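Standerley Work Surfaces
Bench and Table Systems for Laboratories, Workshops and Teaching Rooms

Ravus 200 Series Bench Top

The Ravus 200 is a hard-wearing top supplied for use with the Aveck fixed frame and the Aveck height-adjustable frame. It is intended for institutions that need a surface which can be wiped down many times a day and which will keep its finish under ordinary laboratory and classroom use. The series replaces the Ravus 150, for which spare edging remains available on request.

Finish and Care

Tops are offered in white, stone gray and dark green. White is available in gloss or satin; the other colors are supplied in satin only. Gloss tops reflect overhead lighting, and customers planning rooms with strong ceiling lights may wish to request a sample of each finish before ordering.

Surfaces should be cleaned with a soft cloth and a mild detergent. Scouring powders and abrasive pads will dull the finish and are excluded from the warranty. Spills of dye, ink or strong cleaning agents should be removed promptly.

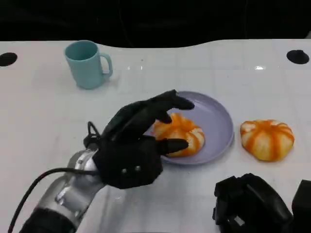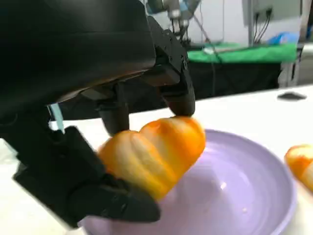 Cable Openings

Round openings may be ordered in any top at no additional charge, provided that their positions are confirmed on the signed drawing. The standard opening has a diameter of 85 mm and accepts the Kwok cover ring, sold separately. Openings cannot be placed directly over a frame rail. Additional openings may be cut after installation by an approved fitter, but the cut edge must be sealed the same day.

Delivery and Installation

Standard sizes are dispatched within 13 working days of receipt of a signed drawing. Orders received in August may take longer owing to the volume of school installations. Tops are delivered flat and must be stored flat, under cover, until they are fitted. Two persons are required to lift any top longer than four feet.

Price

The list price of a Ravus 200 top with Aveck height-adjustable frame is $2,319, excluding delivery and sales tax. Educational institutions may apply for the contract rate.

Warranty

Tops are covered for five years against warping and separation of the edging. Frames are covered separately under the Aveck terms of sale.

Inquiries concerning drawings, samples and contract rates should be addressed to Nisha Bhardwaj, Institutional Sales.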